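Tralladard pauses bin-picking arms at Nemden after grip fault

Hi, all — we've stopped our picking arms at the Nemden shop for now, and I'd rather you heard it from me.
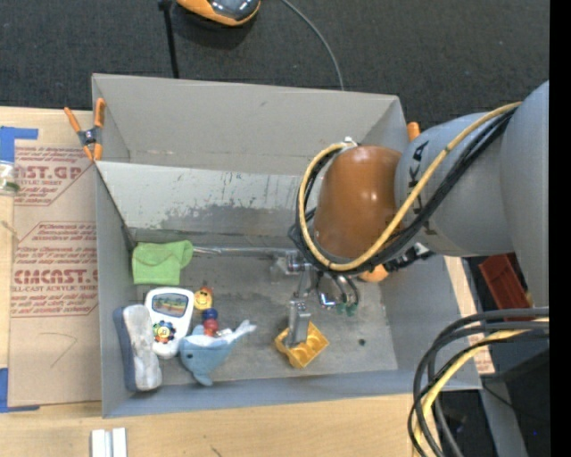

Shigeru Hirano told me the arm should have quit the moment it lost pressure in the fingers, and I can't argue with him. In April it kept right on closing, 27 times out of 2,061 picks, and bent two finger plates before the stop kicked in. No one got hurt, thank goodness!

We think it's a bad setting in the Edico update, so all 278 customers running it should go back to the old version and keep hands out of the bin while the arm has power. The Mostyn crew is testing a fix (I'm over there most mornings, bugging them). Call the service desk if your arm squeezes twice on one pick.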